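The right wrist on Zaki started sulking again in November, so I spent an evening on cables and fingers. The cable was my own fault. I'd tied it down so neatly last time that the elbow couldn't turn past 100 degrees without pulling on the wrist plug. It now has a big ugly loop, and Karim Alaoui says it looks like a garden hose. Fine, Karim.

Then re-zero both arms, put fresh cardboard down and go back to the black cylinder, slowly, at 19 percent speed.
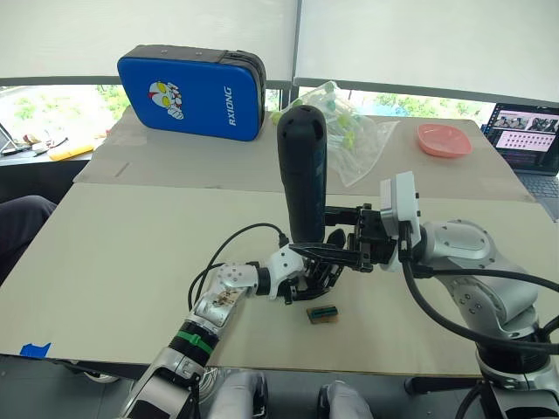
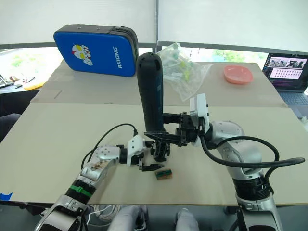
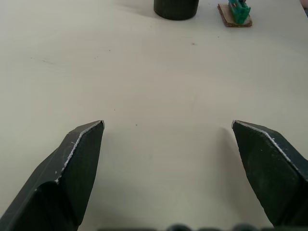
Both arms at the cylinder in the first two, and the fingers wide open in the third.

The edges on those fingers are getting scruffy. Ilham Bouazza wants them swapped every 2000 grips, and I want to file them and say nothing. We're at 372 since the last set, according to a log I forgot to start on time, so take that as you like.

Still to do: the base joint screws on the left arm, and a proper strain relief at the wrist plug. I have the part. I had it yesterday, anyway.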